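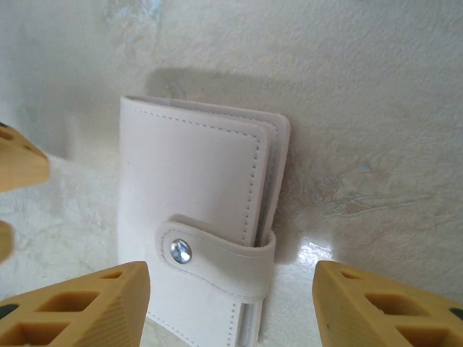 4 min read

Home Card Stock Sleeves Ribbons Support

Lenon Blank Card Stock, White and Colored Core

Lenon is a plain plastic card blank for membership, visitor and event cards. It is supplied by Skistden in sealed packs for use in desktop direct-to-card printers. The cards have the same outline as a bank card, 85.6 mm by 54 mm, with rounded corners, and fit standard wallet pockets and clear sleeve pages.

Both faces are polished and can be printed. No chip, stripe or punched slot is fitted. For cards with a stripe, see the Rundgate range, which uses the same core sheet and runs on the same printer settings.

Pack contents

One pack holds 99 cards, wrapped in film and boxed with a lint-free wipe. Packs are not split. A carton order is made up of 17 packs of one color. Mixed colors are sent as separate packs and are charged at the pack rate.

Colors in stock: white, red, dark blue, black and gray. White is white throughout. The others have a colored core and colored faces, so a scratch or a worn edge shows the same color as the surface. Color is matched within a batch. There is a small shift from one batch to the next, and customers who reorder for an existing membership scheme should quote the batch code on the end of the box.

Printing

White cards take full-color dye printing on both faces. Colored cards take single-color resin ribbon only. Dye is transparent and will not show correctly on a red or dark blue face. White, silver and gold resin give the best contrast on dark stock. Black resin is readable on red and gray but not on dark blue.

Set the printer to the standard thickness position. If the gate is set too wide, two cards may feed together. If it is set too narrow, the card will stall at the entry roller and the leading edge may be marked.

Keep fine type at 6 point or larger. Thin strokes reversed out of a solid area tend to fill in. Leave a clear margin of 1.5 mm on all four sides unless the printer is rated for edge-to-edge work.
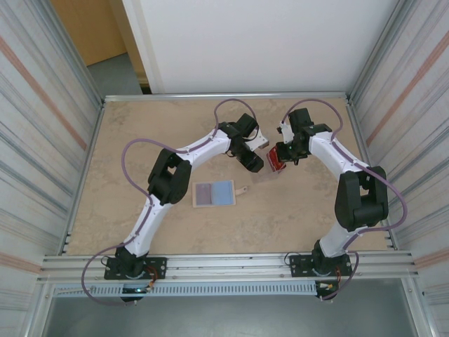
Loading the hopper

1. Leave the pack closed in the print room until it has reached room temperature. Overnight is enough in most buildings.

2. Open the film at one end only. Hold the stack by its edges.

3. Fan the cards once in each direction to release static. Do not tap the stack on a dusty surface.

4. Load no more than the printer maker's stated limit. Overfilling the hopper is the most common cause of misfeeds reported to us.

5. Run a cleaning card at each ribbon change.

Cards that have been handled on the face will show fingerprints under a dye print. These cannot be removed after printing. Set such cards aside for setup and test prints.

Overlay and surface wear

An unprotected dye print will wear where it rubs against other cards. For cards carried daily, use the Bright clear overlay ribbon, part 426. It lays down a thin film on the printed face and adds one pass per side to the print time. The film does not change the outline of the card, and a covered card still fits a standard pocket.

Resin print is harder and can be used without an overlay for short-term passes. On cards expected to last a full membership year, an overlay is advised on the front face at least.

Bright overlay is not suitable for a signature panel. Ballpoint ink will sit on the film and wipe off. If a signature is needed, leave the back uncovered and use a permanent marker.

Storage of printed cards

Soft vinyl sleeves contain plasticizers that can draw dye out of a printed face. The first sign is a faint stain on the inside of the sleeve, followed by a loss of sharpness in photographs and small type. Polypropylene sleeves do not have this effect. If the sleeve material is not known, use an overlay.

Do not leave printed cards on a dashboard or on a heater. The core softens in high heat and a bowed card will not go back through a printer or reader. Cards kept in a back pocket will also take a set over time. 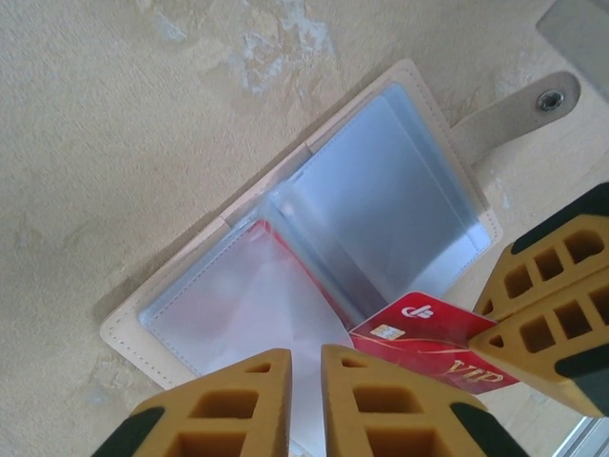 Wallets and sleeve pages

Lenon cards fit any holder made for bank cards. In sleeve-page wallets, load one card per pocket. Two cards back to back can be forced into most pockets, but the seam at the bound side will stretch and single cards will then slide out. Skistden does not sell wallets. Loose replacement sleeve pages were dropped from the catalog last July.

Ordering

Stock colors ship from the main store within two working days. Non-stock colors are made to order, with a minimum run of 29 packs, and cannot be canceled once the sheet has been pressed. Color chips are free on request and should be checked under the light in which the cards will be used, as reds in particular
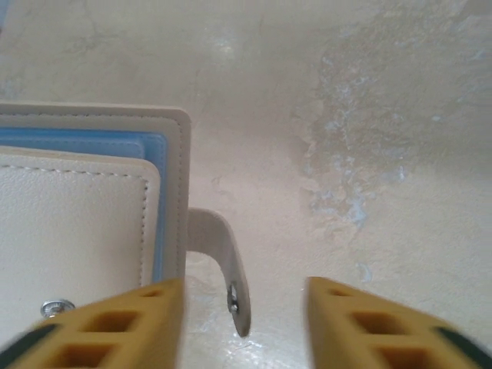

can look warmer under shop lighting than they do by a window. Allow for this when matching to a printed logo. Chips are cut from production sheet and carry the same polish as the finished card.

Returns are accepted on unopened packs only. For a suspected fault, send five unprinted cards from the affected pack together with the end label. Printed cards can be sent as well but cannot be measured for thickness.

Specification sheet revised 26/01/2018. The change in this revision is to the carton quantity. Thickness, core and finish are the same as before.

Shares: 3 Comments: 0

Contact Skistden | Terms | Copyright Skistden, all rights reserved | Back to top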